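Section 3: Cleaning and Positioning the Storage Panels

This section applies to all Kinik storage units supplied by Gakwood. Please read it through before starting work, and keep the manual where other users can find it.

3.1 Before you begin

1. Empty the unit and put the contents somewhere dry.
2. Check that the floor beneath the unit is level. The feet may be adjusted by hand.
3. Lay out a soft cloth, a bowl of lukewarm water and a mild washing-up liquid.

CAUTION: Do not use scouring pads, bleach or solvent cleaners. Damage caused by these products is not covered by the guarantee.

3.2 Cleaning

1. Dampen the cloth and wring it out well.
2. Wipe each panel from top to bottom, using light pressure.
3. Go over the panel again with clean water.
4. Dry with a second cloth. Water left standing along the edges may leave marks.

Note: Units in the Ayala range have a removable back panel. Take it out before cleaning the sides -- two hands are needed, as the panel weighs 3 kg.

3.3 Positioning

1. Move the unit to its final place with the help of a second person. Lift it; do not drag it.
2. Leave a gap of about 68 mm between the unit and the wall.
3. Keep the unit away from radiators and out of strong sunlight, which may cause colours to fade over time.

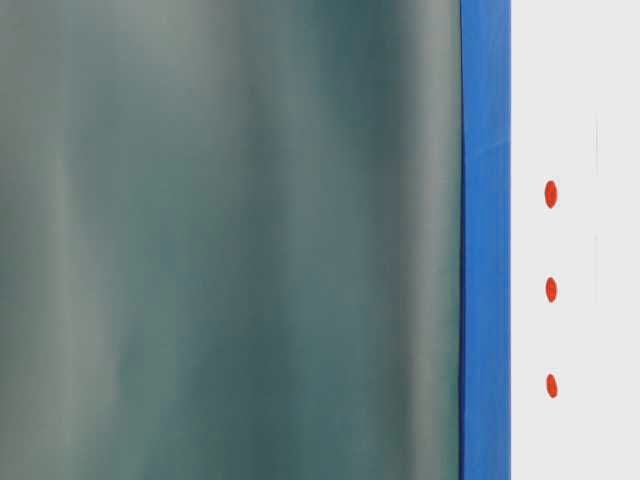 4. Open and close any doors fully before refilling the shelves. If a door catches, adjust the feet again and repeat the check.
5. Put heavier items on the lowest shelf.

Replacement feet and shelf supports may be ordered from the Londton service desk, quoting part number 768.

Revised November 6, 2025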